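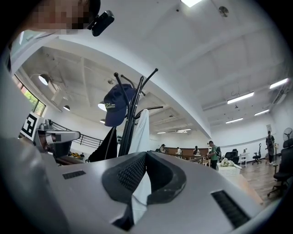 로봇은 똑똑하다는 소문이 자자하지만, 처음 만들어진 로봇은 모자 하나 걸 줄 모릅니다. 모자가 뭔지, 옷걸이가 뭔지도 모릅니다. 여러분도 아기 때는 그랬으니 너무 놀리지는 마세요. 그래서 사람들이 로봇에게 보여 줄 본보기를 모읍니다. 손에 드는 커다란 회색 집게로 물건을 집고, 집게에 달린 카메라로 그 모습을 찍는 것이지요. 검은 집게 입에 물린 하얀 천이 보이나요? 뒤쪽의 검은 옷걸이에는 남색 야구 모자와 하얀 옷, 검은 옷이 걸려 있습니다. 엄마가 시켰다면 한숨부터 나올 물건들인데, 어른들이 이걸로 진지하게 일을 합니다.

본보기가 왜 필요할까요?

"옷을 걸어라"라고 말로 설명하면 될 것 같지요? 한번 해 보세요. 손가락을 얼마나 벌려야 할까요? 천의 어디를 잡아야 할까요? 고리에는 얼마나 가까이 가야 할까요? 이렇게 하나하나 적다 보면 공책이 먼저 끝납니다. 게다가 천은 잡을 때마다 모양이 달라집니다. 어제 적은 설명을 오늘의 구겨진 옷은 들은 척도 안 합니다.

그래서 '하르스카'라는 연습 프로젝트에서는 설명하는 대신 보여 줍니다. 사람이 집게를 들고 옷을 걸면 그게 본보기 1개입니다. 다시 내려서 또 걸면 2개입니다. 눈치챘겠지만, 이 일은 무척 지루합니다. 옷걸이 하나를 두고 모으기로 한 본보기는 400개입니다. 250번째쯤 되면 꿈에도 옷걸이가 나온다고 합니다.

똑같은 것만 보여 주면 안 되나요?

안 됩니다. 늘 같은 자리에서 같은 모자만 걸면, 컴퓨터는 바로 그 자리의 그 모자만 기가 막히게 겁니다. 옷걸이를 한 뼘만 옮겨도 허공에 모자를 걸어 놓고 다 했다고 할지도 모릅니다. 시험에 나올 문제의 답만 달달 외운 친구와 비슷하지요. 그래서 옷도 바꾸고, 서 있는 자리도 바꾸고, 방도 바꿉니다.

실수한 본보기는요?

옷을 떨어뜨린 기록에는 '실패'라고 표시를 해 둡니다. 표시를 빼먹으면 컴퓨터가 '아하, 옷은 바닥에 던지는 거구나' 하고 배울 수 있거든요. 그런 건 여러분도 이미 잘하니까 굳이 로봇까지 배울 필요는 없습니다.

집에서 해 보기

양말 한 짝을 준비하세요. 눈을 감은 친구에게 말로만 양말을 의자 등받이에 걸게 해 보세요. "조금 더 왼쪽"이 얼마나 쓸모없는 말인지 알게 됩니다. 그다음에는 친구가 눈을 뜨고 여러분이 거는 모습을 2번 본 뒤에 따라 하게 하세요. 어느 쪽이 빨랐는지 적고, 양말은 서랍에 도로 넣어 두세요.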